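Why Do We Put Things in Bins and Boxes?

Have a look round the room you're in. I bet you can spot a box, a tub, a drawer, a basket or a bin without even getting up! People have been putting things inside other things for thousands of years, and we're still at it every single day.

When we say "bin", most of us think of rubbish. But in a workshop or a big storeroom, a bin is any open container where you keep parts, toys, tools or fruit until somebody wants them. Some are as small as a lunch box and some are so big you could have a picnic in one.

What makes a good bin?

First of all, it needs an open top, so things can go in and come out easily. Lots of bins are rectangles too. Try this at home: stand some round tins next to each other on a tray and look for the gaps between them. Now do it with small boxes. The boxes fit snugly side by side, and rectangular bins do just the same on a shelf.

Then there are the walls. They stop round things rolling off and disappearing under the cupboard (we've all lost a marble that way!).

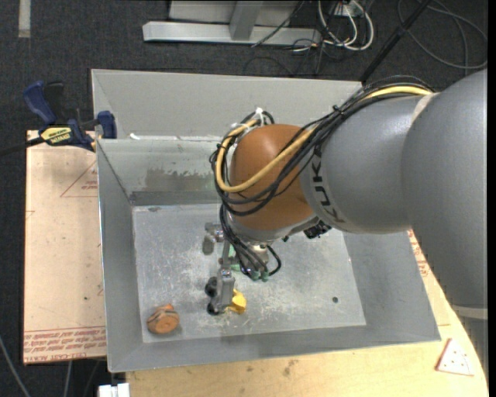
By Dexter Kasprzak
Children's Writer, Dremance

Metal bins like the grey one are tough. You can drop a heavy spanner into one and it might get a dent, but it won't usually crack. Metal does make a fantastic CLANG though, and a big metal bin is heavy to carry. Plastic is lighter and quieter. Cardboard is lightest of all, but leave it out in the rain and you'll soon have a soggy mess.

Colours help as well. A bright yellow thing or an orange-brown thing is easy to find against plain grey. Now imagine looking for a grey button in there. Much harder!

Corners are the tricky bit. Small things love to end up in them, and when something is pushed right up against two walls it's difficult to get hold of. Your fingers need a bit of space on each side to grip. Next time you're fishing for the last building brick in the tub, notice what your hand does. You probably slide the brick away from the wall first and then pinch it. Clever hand!

Have a go yourself

Find an empty shoebox and put in one round thing, one long thing and one thing with a funny, pointy shape. Close your eyes and pick them out one at a time, using only your thumb and one finger. Which was the hardest? Now tip the box so everything slides into a corner and try again.

My friend Taha Lamrani tried it with a ping-pong ball, and it took him ages!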